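Aiman Teoh
June 6, 2021

Right, it's Sunday, the kettle's on, and I'm finally doing the spare bed. Thread for anyone else putting off the bedding!

Background: my cousin and her little one come to stay in July and I told her, quite grandly, that the room was "basically ready". It's basically a mattress. So today is bed day, and I'm posting it so I don't wander off halfway and start on the shed.

First job was stripping it. The bottom sheet and the mattress protector are in the machine on a long wash, 69 minutes according to the display, and the protector always needs a second spin because it holds water like a sponge. If yours has that crinkly backing, keep the heat low when you dry it. I melted one in my last flat and the smell hung about for days.

Everything else just gets shoved about on top for now. Pillow one side, pink duvet the other, and a book, because there is always a book in this house.
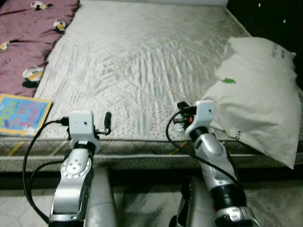 Pillow, duvet, bedtime reading. No sheet yet!

Someone's already asked about the pillow so I'll say it here -- I do pillows on their own, two at a time so the drum stays balanced, with half the usual powder and an extra rinse. Then they go outside over the airer and I thump them every time I walk past. Very good for the mood.

Duvet next. I'm fond of this one, daft as it is. Mauve-pink, little cartoon birds all over it and GUCCI written on it in dark letters. It came from Brokeck, the market stall place behind the bus station, and I paid 14 quid for it, so you can draw your own conclusions about the label. It's lovely and light though and I'd buy another tomorrow.

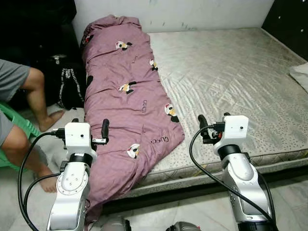 Living the designer life, one crumpled bit at a time.

My method for a duvet that's gone into a sausage: find two corners on the same short side, stand at the foot of the bed, and flap it like you're trying to get rid of a wasp. Don't try to smooth it while it's bunched up, you'll only chase the lumps round and round. And keep the ends off the floor if you can, especially on tiles, they pick up every hair and crumb going.

The mattress itself could do with some love. There are grey marks on it and I've been pretending not to see them since Christmas. Plan is bicarb through a sieve, leave it 30 minutes, hoover it off with the little brush bit, then dab at whatever's left with a cloth and a drop of washing-up liquid. DAB, not scrub. I've learned that one the hard way, you scrub and you get a nice clean ring with a mark in the middle of it.

Ferenc Boros messaged me to say turn the mattress while it's bare. He's right, annoyingly. Head to foot it goes, once I've got somebody on the other end of it. I put a reminder in my phone to do it every 3 months and I've swiped it away every single time.

Anyway, before the bicarb comes out, the book has to find a home. It's "How do you feel?" and I feel like a sit down, thanks for asking. 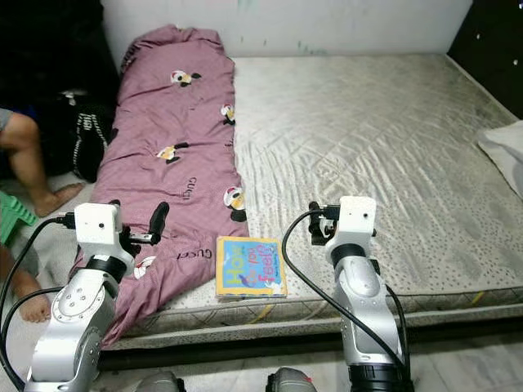
Birds on the left, big questions in the middle.

I do like board books for a guest room. They wipe clean with a damp cloth, they survive being sat on, and you can read one in two minutes flat when it's gone eight o'clock and everybody's flagging. There's a low shelf in the hall I want to bring in here so they've got a spot next to the bed. At the moment they live wherever they were last dropped, mostly under me.

So that's the order of play -- book off, bicarb on, cup of tea, hoover, protector back, clean sheet, then duvet and pillow last.
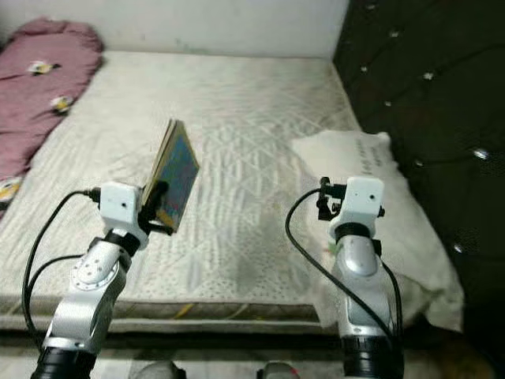 Erzsébet Fülöp: Please let it air for a good few hours before the protector goes back on! Window wide open, door open too. I rushed mine once after dabbing at it and had to strip the whole bed again the next morning.

Ooh, good shout Erzsébet. Window's going open now and the sheet can wait till after tea. The protector's still got its second spin to go in any case.

Last question for the hive mind: fitted sheet or flat one on a guest bed with a toddler in it? I've got both clean and I keep changing my mind. Leaning fitted, but the elastic's gone on one corner and I can't remember which.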